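Guardar la ropa de invierno (y sacarla en octubre sin llevarte un disgusto)

Cada año me digo que voy a hacer el cambio de armario en una tarde y cada año acabo cenando un bocadillo sentada en el suelo, entre montones de jerséis. Este septiembre me toca otra vez, pero al revés, y como me habéis preguntado mucho por el tema de las polillas y los olores, os dejo lo que hago yo. Vivo en un piso pequeño con un altillo que parece una cueva, así que ajustadlo a lo vuestro.

Lo primero: no guardéis nada sucio. Ya sé que un abrigo puesto dos veces parece limpio, pero las manchas de sudor o de comida que no se ven en mayo salen amarillas en otoño, y además a las polillas les encantan. Yo lavo la lana a mano con agua fría y un chorrito de jabón neutro, la escurro enrollada en una toalla (¡sin retorcer!) y la seco en plano encima de la rejilla del tendedero. Tarda una eternidad. Paciencia.

Con los abrigos gordos hago otra cosa: cepillo de cerdas, de arriba abajo, vaciar bolsillos y una noche entera en la galería con la ventana abierta. El año pasado encontré en un bolsillo un tique de 7 euros de la ferretería Tremus y media galleta. La media galleta llevaba allí desde Navidad, no digo más.
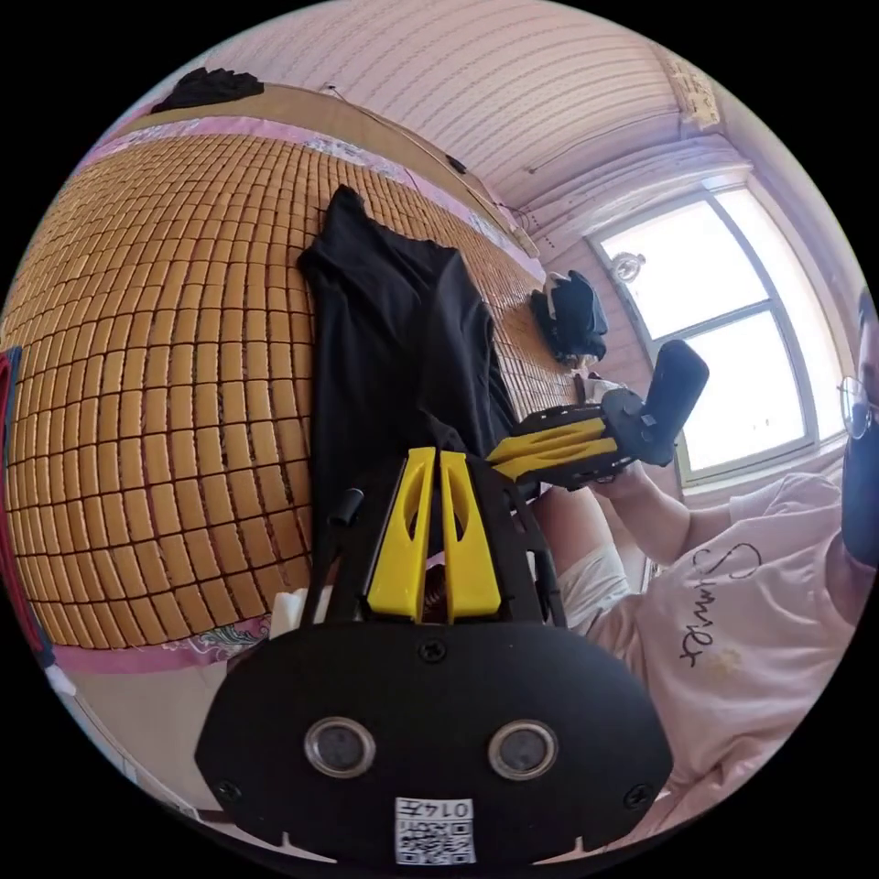 Armarios y altillos

Vaciad el hueco del todo antes de meter nada. Paso el aspirador con la boquilla estrecha por las juntas y por los agujeritos de las baldas, que es donde se esconden las larvas, y luego un trapo con agua y vinagre blanco. Se deja abierto hasta que esté bien seco. Si huele a cerrado, un bol con bicarbonato un par de días y listo.

Para repartir la ropa uso cajas de cartón solo si el sitio es seco. Si tenéis humedad, mejor fundas de algodón 100 % o unas sábanas viejas cosidas por los lados. Las bolsas al vacío las reservo para edredones de fibra; con el plumón me pasó que salió hecho una oblea y tardó semanas en recuperarse, y con la lana no me gustan nada por las arrugas.

Los jerséis, siempre doblados. Colgados se les hacen esos picos horribles en los hombros. Los pesados abajo, los finos arriba, y entre medias meto papel de seda (el de las cajas de zapatos, que guardo como una urraca).

Contra las polillas

Bolitas de cedro, sí, pero hay que lijarlas un poco cada temporada o dejan de oler. La lavanda la pongo en saquitos hechos con calcetines desparejados. Mi vecina Subira Urio le añade clavo y piel de naranja muy seca, y la verdad es que su armario huele mejor que el mío, qué rabia. Ahora bien, todo esto ayuda a espantarlas, no mata nada. Si ya habéis visto agujeros, la prenda va a una bolsa cerrada y al congelador tres o cuatro días, y luego a lavar.

Las cremalleras y los botones

Aprovecho para repasarlos antes de guardar. Cremallera dura: mina de lápiz por los dientes, o un poco de jabón seco. Botón flojo: dos puntadas ahora y no en noviembre con prisas en el portal. Para los botones de abrigo pongo un botoncito plano por dentro, así el hilo no tira de la tela.

Y etiquetad las cajas por el lado que se ve, no por la tapa. Yo pego una cinta de carrocero y escribo con rotulador «bufandas y gorros» o «jerséis gordos». Una vez puse «varios» y me pasé media mañana buscando los guantes.

La semana que viene me pongo con las botas, que necesitan crema y hormas. Si tenéis algún truco para quitar el cerco blanco de la sal, dejadlo en los comentarios, que el mío no acaba de funcionar en el ante.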